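Otia cleaning starter box: six weeks of use
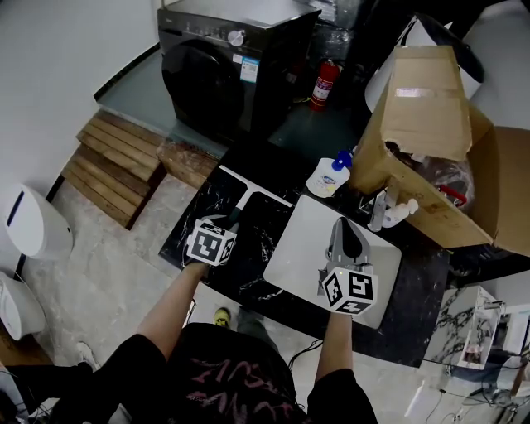 What you get

Otia sells this as one delivery for people setting up a new place. I ordered mine in September after moving into a flat with nothing under the sink. It cost £29 including delivery, and it came on a Tuesday in a plain brown cardboard box with some clear plastic wrapping inside. Everything arrived in one piece.

I won't list the lot, as they change the contents fairly often. The items I've used most are the white squeegee, the small spray bottle and the pump bottle of soap.

The squeegee

I bought the box mainly for this. It has a long handle and a plain crossbar, and it's light enough to use one-handed. I use it on the shower screen every morning and on the kitchen window at weekends. On glass it does well if you keep the angle steady and wipe the edge between strokes. On tiles it misses the grout lines and you need a cloth afterwards.

It's less good on a table. Our black marble-patterned one shows every smear, and the squeegee pushes water towards the edge quicker than you can catch it. A dry cloth is easier.

The bottles

The small white spray bottle gives a fine mist when full. Once it drops below a third it starts to spit, and you have to tilt it forwards. It also falls over easily, so I keep it wedged behind the taps.

The pump bottle with the blue cap is the better of the two. One press is enough for a pair of hands, it hasn't dripped, and the label has stayed on. The soap smells quite strong for the first hour or so. My flatmate Jovita doesn't like it and has moved it next to the washing machine, where it gets used after muddy shoes.

Delivery and returns

My first order had a cracked cap on one bottle. I wrote to Otia and a man called Pantelis sent a whole new box 6 days later. He didn't want the old one back.

Compared with Fivow

I had the Fivow set in my last place. Their squeegee has a softer grip and a better blade, but the set is dearer and there's no soap in it. If you only need something for the shower, buy the Fivow one by itself. For an empty cupboard the Otia box is better value – I'd order it again, and I'd pick up a decent cloth at the same time.

Four out of five.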